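Community > Local Government > Stormwater and Drainage > Public Comment

Reading time: 3 min

08/06/2021 – posted by Syafiqah Tjoa

How do I comment on a stormwater plan before the council votes?

Our council has put a draft erosion and stormwater bylaw on its website. I live at the low end of Tremblay Road, where the ditch runs behind the houses, and every spring my neighbour and I get brown water in the yard. The draft says that any new lot with more than 333 square metres of hard surface must keep its own rain water. My question is about the old lots uphill. Does the bylaw touch them or not? I read it two times and I still can't find it.

I also don't understand the order of things. There is a "first reading" next week and a public hearing in July. If I write a letter now, will it be counted for the hearing, or must I send it again? English is not my first language and I would like to write the letter properly, one time only.

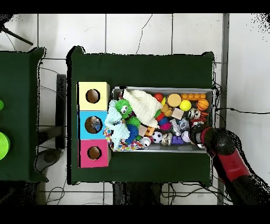
Answers

Benoît Marty

I went through the same thing with the Stamico subdivision, so I will try to explain it in order.

1. First reading is only to put the bylaw on the table. Usually there is no debate and the public can't speak. You can go and listen, but I would save the evening.

2. The hearing is where your letter matters. In our town, letters are accepted from the day the notice is published until noon on the day of the hearing. A letter that comes before the notice goes to general mail, and the councillors may not see it in their package. Phone the clerk and ask for the notice date. Please do this even if your neighbour tells you he knows it.

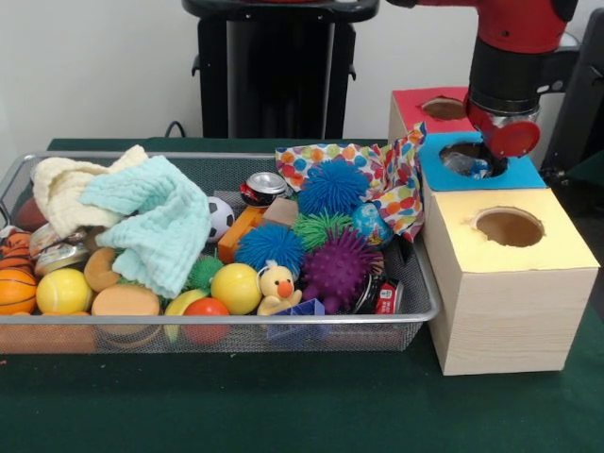
3. Write the bylaw number at the top, then your street, then what you want changed. Mine was one page. The first version was four pages with the whole history of my culvert, and the clerk told me kindly that long letters are read quickly.

About the old lots: look at the section called "Application". In most of these bylaws an existing house is left alone until somebody asks for a permit to add a garage, a driveway and so on. From that moment the new rule applies, sometimes to the whole lot and sometimes only to the added part. If the draft does not say which one, this is a very good point for your letter.

You can also ask for the drainage study. Ours was made by a consultant, Gridasero, and it had a map with every catch basin in colour. It listed 1,961 lots in the upper basin, and only 6 of them had any kind of storage pond or tank. I put those two numbers in my second paragraph and a councillor read them aloud – I was quite surprised.
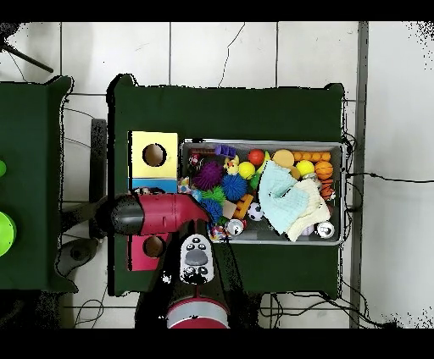
Photo: supplied

One more thing. If the water in your yard is brown, take a few pictures after the next rain, write the hour on them and send them with the letter. Brown water usually means soil is coming from somewhere uphill, often a building site with no silt fence. That is an erosion complaint, and you can make it today to the bylaw officer without waiting for any hearing.

Posidine

just go and talk at the hearing, they have to let you. letters go in a drawer. our old council spent $3,443 on a rain garden beside the arena and it's full of weeds now so don't expect too much

Syafiqah Tjoa

Thank you both. I phoned the clerk this morning. The notice is not published yet, so I will wait with the letter. I found the "Application" section and it says "new development and redevelopment", but redevelopment is not explained anywhere in the draft. Benoît, do you still have your one-page letter? I would like to see how you wrote the part with the numbers.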